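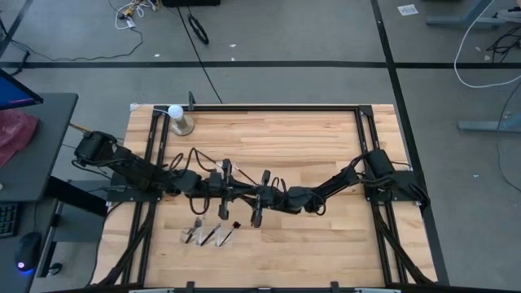 4. Oiling the top for the first time

The top leaves our workshop sanded but without finish. Please apply the Clirer oil before you put the table to daily use. One can is enough for 3 thin coats on both faces.

4.1 Wipe the surface with a dry cotton cloth, always along the boards.

4.2 Stir the oil with a flat stick. Do not shake the can, it makes bubbles.

4.3 Pour a small quantity in the middle and spread it to the ends with the cloth.

4.4 Wait 20 minutes, then take away all oil which the wood did not drink. Oil that stays on top becomes sticky.

4.5 Leave the top for 6 hours and repeat from step 4.1.

CAUTION: Cloths with oil can catch fire by themselves. Put them in water or spread them flat outdoors to dry. Never leave them in a ball.
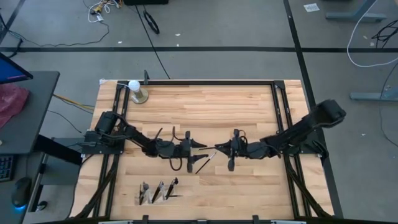 Fig. 6. Light top with long boards, seen from above.

Note: Difference of color between the boards is normal and is not accepted as a defect. After the oil, the darker boards become a little more dark.

5. Care during the year

5.1 Repeat one coat every October, before the heating season.

5.2 For small scratches use the Stesa pad, part no. 2849, with light pressure. Part no. 573 is too rough for the top and is only for the lower side.

5.3 Do not use vinegar or cleaner with ammonia.

If white spots remain after two days, write to Edileuza Sales at the Lotix service desk and include your order number.

Revision 2018-05-31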